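Sorting at the source – our recycling project, part two

So after the hallway survey (122 students, thank you to everyone who stopped on the way to lunch!), Jae-in Cho and I moved on to the part I'd been looking forward to, which was the sorting table. The plan was simple: one cup for caps, one cup for cans, and see what people get mixed up about. Lucimara Figueiredo wanted real bins, but paper cups fit on a table and the bins in our building don't.

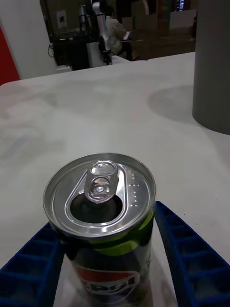
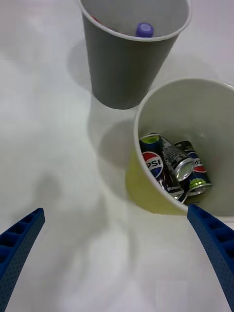
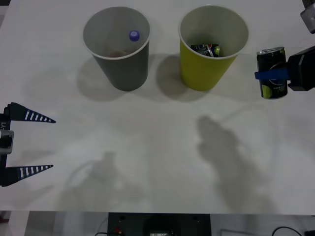

Cans and the two-cup setup, January

My half of the report is about labels – I think people sort by color long before they read anything. In the survey most students told me they "just look for the blue one," and the word on the lid hardly came up. That's why I like plain cups for this. The gray one has a purplish cap in it and no sign telling you caps go there, so you pick it up from what's already inside. Amedeo Cirillo disagrees with me and wants big printed words on everything, and we argued over it for most of an afternoon.

Next we'll try the same thing by the vending machines on floor 6, with labels one week and without them the next. Jae-in has the spreadsheet.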